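로봇에게 정리를 가르치는 사람들
스테이플러 하나를 집기까지, 14초짜리 시범 3,260개

토요일 오전, 데스티코의 작업실에서 가장 바쁜 것은 사무용품이었다. 스테이플러는 아침부터 바구니에 들어갔다 나왔다를 되풀이하고 있었다. 들어가면 꺼내고, 꺼내면 다시 넣는다. 군대 시절 삽질이 떠오른다고 했더니 옆에 있던 직원이 자기는 지금도 가끔 제대하는 꿈을 꾼다고 대답했다.

데스티코는 로봇 팔에 책상 정리를 가르치는 회사다. 정확히 말하면 가르칠 재료를 모으는 회사다. 사람이 로봇 팔을 원격으로 움직여 물건을 집고, 옮기고, 내려놓는다. 그동안 관절의 각도와 카메라 영상이 함께 기록된다. 이렇게 남은 기록 한 건을 이곳에서는 '시범'이라고 부른다. 시범이 넉넉히 쌓이면 학습 모델에 먹이고, 모델은 비슷한 상황에서 비슷하게 움직이려고 애쓴다. 애쓴다는 말은 내가 붙인 것이 아니다. 수집 책임자 밍쉬안 돤이 회의 때마다 쓰는 표현이라고 한다.

"로봇이 똑똑하다는 기사는 많이 보셨죠. 저희는 그 기사에 나오기 전 단계예요." 돤의 말이다. 그는 커피를 한 모금 마시고 덧붙였다. "아주 한참 전 단계요."

시범 하나의 길이는 14초 안팎으로 맞춘다. 너무 짧으면 동작이 거칠고, 너무 길면 망설임까지 배운다. 망설임은 이 업계의 골칫거리다. 조종하는 사람이 컵 앞에서 잠깐 점심 메뉴를 고민하면, 그 멈칫하는 순간도 고스란히 기록에 남는다. 모델은 그것이 점심 메뉴 때문인지 컵 때문인지 구별하지 못한다. 그래서 작업실에는 규칙이 하나 있다. 정할 것은 시작 단추를 누르기 전에 정한다. 점심도 포함이다. 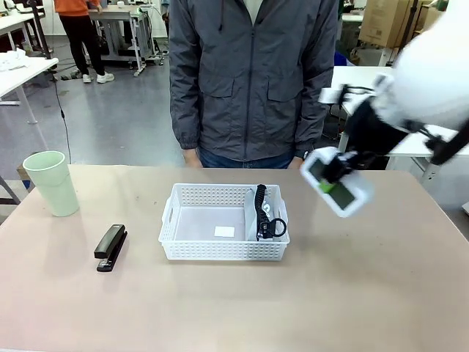

이번 과제의 이름은 '켈라리'다. 왜 켈라리인지 물었더니 세 사람이 서로 다른 대답을 내놓았으므로 여기서는 적지 않는다. 목표는 바구니를 중심으로 한 정리 동작이다. 지금까지 쌓인 시범이 3,260개. 그중 972개는 검수에서 떨어졌다. 물건을 떨어뜨려서 탈락한 것도 있지만, 의외로 많은 수가 너무 잘해서 탈락했다고 한다.

너무 잘한다는 것이 무슨 말인가. 숙련된 조종사는 그리퍼를 물건 옆구리에 툭 갖다 대고 살짝 밀면서 집는다. 보기에는 시원하다. 그런데 모델이 이걸 따라 하면 미는 것만 배우고 집는 것은 빼먹는다. 초보의 시범이 오히려 교재로는 나을 때가 있다. 천천히 다가가고, 제대로 벌리고, 확실히 닫는다. 그래서 데스티코에서는 실력이 늘면 주의를 받는다. 나는 평생 이런 직장을 찾아 헤맸다.

물건을 고르는 일에도 나름의 철학이 있다. 초기에는 나무 블록만 썼다고 한다. 블록은 집기 쉽고, 성공률이 높고, 발표 자료에 넣으면 근사하다. 그러다 고객사인 플로브빌의 담당자가 물었다. 저희 사무실에는 나무 블록이 없는데요. 그날 이후 작업실의 소품 상자는 평범한 잡동사니로 채워졌다. 돤은 새 물건을 살 때 예쁜 것을 피한다. 사람들이 책상 위에 아무렇게나 두는 것, 두고도 둔 줄 모르는 것이 좋은 물건이다. 직원들은 집에서 잃어버린 물건이 있으면 소품 상자부터 뒤져 본다.

가장 미움받는 물건은 전선이다. 컵은 어제도 컵이고 오늘도 컵이지만 전선은 놓을 때마다 모양이 달라진다. 잡아당기면 다른 것이 딸려 오고, 놓으면 스스로 풀린다. 가장자리에 걸쳐 두면 어디까지가 바구니 안이고 어디부터가 밖인지를 두고 검수자끼리 다툰다. 지난 3월에는 이 문제로 회의를 두 번 열었다. 결론은 절반 이상이 안에 있으면 안이라는 것이었는데, 꼬인 전선의 절반을 어떻게 재느냐는 질문이 나오면서 회의는 세 번이 되었다.

시범 한 건이 끝나면 물건을 다시 놓는다. 이것을 '리셋'이라고 하고, 하루 중 가장 많은 시간을 잡아먹는다. 매번 똑같이 놓으면 안 된다. 스테이플러가 늘 같은 자리에 있으면 모델은 스테이플러를 보지 않고 자리를 외운다. 눈을 감고도 집는다는 뜻인데, 칭찬이 아니다. 그렇다고 사람에게 무작위로 놓으라고 하면 사람은 절대 무작위로 놓지 않는다. 오른손잡이는 오른쪽에 놓고, 배가 고프면 가까운 데 놓는다. 결국 프라자파티라는 배치 프로그램을 만들어, 화면에 뜨는 대로 물건을 놓게 했다. 기계에게 일을 가르치려고 사람이 기계의 지시를 받는 셈이다. 이 점을 지적하자 작업실에 잠시 정적이 흘렀다.

하루 목표는 시범 200개다. 나도 해 보겠다고 나섰다. 조종 장치를 쥐면 로봇의 손이 내 손을 따라오는데, 아주 살짝 늦게 따라온다. 그 살짝이 사람을 미치게 한다. 첫 시도에서 나는 컵을 넘어뜨렸다. 두 번째 시도에서는 컵을 집는 데 성공했으나 내려놓을 곳을 정해 두지 않아 허공에서 한참을 들고 있었다. 세 번째는 컵까지 가지도 못했다. 돤이 친절한 얼굴로 화면을 들여다보더니 물었다. "지금 점심 생각하셨죠?" 그랬다. 칼국수와 순두부 사이였다.

내 시범 세 건은 모두 탈락 폴더에 들어갔다. 다만 완전히 버려지지는 않는다고 한다. 탈락한 기록은 따로 모아 실패를 알아보는 모델을 만드는 데 쓴다. 이런 것이 실패다, 하고 보여 주는 교재다. 돤은 내 두 번째 시도가 특히 선명해서 좋다고 했다.

모델은 얼마나 배웠을까. 그 질문에는 다들 말을 아꼈다. 단단한 물건은 제법 집는다. 바구니 위치가 조금 바뀌어도 따라간다. 전선은 아직 날마다 결과가 다르다. 언제쯤 가정집 책상을 맡길 수 있겠느냐고 묻자 돤은 자기 책상을 가리켰다. 영수증과 컵과 정체 모를 충전기가 층을 이루고 있었다. 저기까지 가려면 시범이 몇 개나 더 필요한지 그는 계산해 본 적이 있다고 했다. 숫자는 알려 주지 않았다.

점심은 순두부로 정해졌다. 다녀오니 스테이플러는 벌써 다음 자리에 놓여 있었고, 오후 조 조종사가 시작 단추에 손을 올리고 있었다.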